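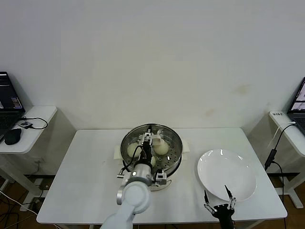

Support > Match day > Scoreboards and clocks

Ticket 2503. Clock stops dead when the third official logs in
Opened July 21, 2024 by Lacey Greenwood, Drandine RFC
Status: open, waiting on Clomura

Problem. Big scoreboard at the Pimentel end freezes mid half. Score still updates, clock doesn't. Happened twice in the pre-season friendly, once in the first half and once with a penalty being lined up. Ref was keeping time on his wrist so no harm to the result but the crowd noticed and so did both benches.

Setup. Clomura match app on three tablets (scorer, timekeeper, fourth official). Cevutetti controller in the box under the stand, wired to the board. Tablets on the club wifi. Nothing changed since April apart from the app update, which went on all three tablets by itself.

What I saw first time. Clock stuck at 31:12. Timekeeper's tablet running fine, showed 31:40 and counting. Board didn't move. Pressed Resync, nothing. Pressed stop then start, board jumped to the right time and carried on. Lost a minute and a bit.

Second time. Same again, 68:05. Resync did nothing. Stop/start worked. This time the number 8 was down injured so time was off anyway and I could have a proper look. Controller light was green. Normally amber when it's lost the tablets.

Tried so far:

Restarted controller. Made no difference, froze again on a test half.

Swapped the cable from the box to the board. Same.

Swapped timekeeper and scorer tablets over. Same, and the freeze follows the role not the tablet.

Moved the wifi to the other channel. Thought that had cured it, got a full 40 minutes clean, then froze on the next one. The fourth official tablet had been flat for the clean one. Didn't twig until later.

Ran a half with only two tablets. Clean. Ran another with two. Clean. Logged in the third at 12 minutes and the clock stopped within seconds. So it's that. Third login kills the clock, or more exactly the fourth official login does, whatever order they go on. 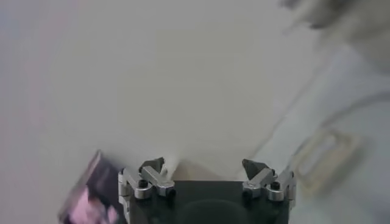 Also checked the log on the controller. It keeps 271 lines and then writes over itself, so the friendly had gone by the time I got to it. From the test halfs the same line comes up each time, "clock owner changed", then nothing from the clock at all. Score lines carry on as normal underneath. Have attached the text file to the ticket, ignore the stuff at the top, that's me pressing things.

Reply from Clomura support, first one: please reinstall the app on all tablets and make sure they are on the latest version. Done. All on the latest. No change. Took most of an evening, the squad list had to be put back in by hand and two of the props came up with the wrong shirt numbers.

Reply from Clomura support, second one: is the fourth official account set as Timekeeper in Roles? No, set as Substitutions Only, same as all last season. Screenshot sent. They came back and said Substitutions Only "should not take ownership of the clock". Agreed, it shouldn't. It does though.

Phoned Cevutetti as well. Chap there said the controller only does what it's told, if the app hands over the clock then it waits for the new owner to send a time, and will wait forever. Green light fits with that, it still thinks it's got a good connection. He said there's an old setting, 49 in the engineer menu, that locks the clock to the first tablet. Couldn't find it. My menu goes to 40. Have asked him which firmware.

Workaround for now, please use this for the under-18s and the second team friendly:

1. Timekeeper logs in first, then scorer.
2. Fourth official does NOT log in. Subs and blood replacements on the paper card, scorer types them in at the next stoppage.
3. If the clock freezes anyway, stop/start on the timekeeper tablet. Don't bother with Resync.
4. Tell the ref before kick off that the board isn't official time.

Worked for the under-18s, no freeze. Paper card got a bit smudged and we had one sub down as on twice, sorted with their manager at half time.
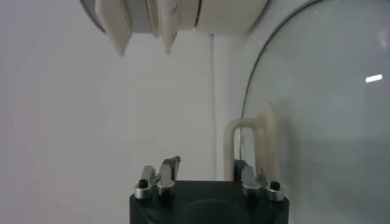
White gripper from below, fingers pointing down.

Still need from Clomura:
— why a Substitutions Only login changes the clock owner
— whether we can roll back to the April version on one tablet to compare
— a date for a fix. First league game is in August and the league wants live subs from the app, they won't take paper

Still need from Cevutetti: firmware file, and where setting 49 lives.

Update. Clomura have repeated it on their own kit with three logins, so it's not our wifi. Passed to their developers. No date given. Asked again about rolling back.

Update. Cevutetti firmware arrived by email. Not putting it on until there's a day with no fixture on the main pitch, if it goes wrong we've got no board at all. Will do a full 80 with three tablets afterwards and add the log here.

Leaving this open. LG

We use cookies to keep you signed in and to see which help pages get read. Accept all / Manage choices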